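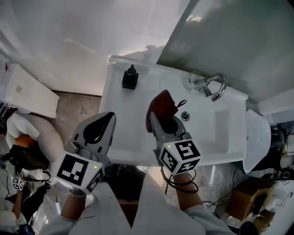
Last term's group asked why a washbasin gets a full session when a floor gets half of one. The objection was put again in the course feedback: a basin is small, everybody has one at home, and wiping it takes less time than reading the handout. The time is correct. The failures recorded at inspection are mostly on small fixtures, and most of them come from the order of work and from the cloth.

## Session 2: Washbasins and vanity tops

Covers the rectangular one-piece vanity with a recessed basin. Pedestal basins are in the Jundbridge supplement. Bring the surface chart from Session 1.

### 2.1 Terms

- **Deck** – the flat top surface outside the basin. Faucet and soap dispenser stand here.
- **Well** – the recessed part. On a shallow rectangular well the floor is close to flat, so water drains slowly and leaves residue in the corners.
- **Drain ring** – the metal rim around the outlet. Treated as a separate surface from the well.
- **Spout base** – the joint where the faucet meets the deck. Scale collects at the back of it first.

### 2.2 Cloths

Color coding at the Flatorbridge site is maroon for basins and decks, gray for mirrors and chrome, yellow for toilets. Other sites use other codes; check the card inside the supply cupboard before starting.

Fold the cloth in half and in half again. This gives eight working faces, counting both sides as it is refolded. A bunched cloth is acceptable for the first pass in the well, where it has to reach into corners. It is not acceptable on the deck, where the loose folds drag residue back over finished areas.

If the cloth has a hanging loop, keep the loop inside the hand. A trailing loop catches on the drain ring and on pop-up plugs. Loops are for drying only.

Never rinse a cloth in the basin being cleaned. Take a second one.

### 2.3 Order of work

1. Remove loose items from the deck. A pump dispenser is lifted, wiped underneath, and set down on a dry spot.
2. Rinse the well with warm water and let it drain.
3. Apply cleaner to the cloth. Do not spray toward the faucet.
4. Wipe the deck from the back edge to the front, in overlapping straight strokes.
5. Wipe the faucet from the tip of the spout down to the base, then the lever.
6. Wipe the walls of the well, then the corners, then the floor toward the drain.
7. Wipe the drain ring last, with a fresh face of the cloth.
8. Rinse the well. Dry deck and chrome with the gray cloth.
9. Return the dispenser to its place.

Steps 4 and 6 are the ones most often reversed. Doing the well first means the deck residue falls into a finished basin and step 6 has to be repeated.

### 2.4 Dilution

Use the neutral concentrate for glossy white surfaces. The standard bottle holds 500 ml. Fill with cold water first and add the measured dose from the cap, then turn the bottle over twice. Do not shake. Label it with the product name and the month of mixing.

Acid descaler is for the spout base only, on a cotton swab, and is rinsed off before it dries. It dulls glossy finishes and can strip plated chrome. Do not use it with any product containing bleach.

### 2.5 Inspection

Look across the deck from a low angle, with the light opposite. Streaks do not show from directly above. Check:

- ring or drip marks where the dispenser stands
- the back of the spout base
- underside of the spout
- the four corners of the well
- lint on the drain ring

A dark glossy dispenser shows fingerprints more than anything else on the vanity – wipe it after it has been put back, holding it by the pump collar.

### 2.6 Practical

Work in pairs. One cleans, the other keeps the sequence sheet and marks any step done out of order without interrupting. Change over, then inspect each other's basin under 2.5. Sheets go in the tray by the door in Room 106.

Reading for Session 3: Sfakianakis, the chapter on mineral deposits. The Mimetti notes on chrome are optional.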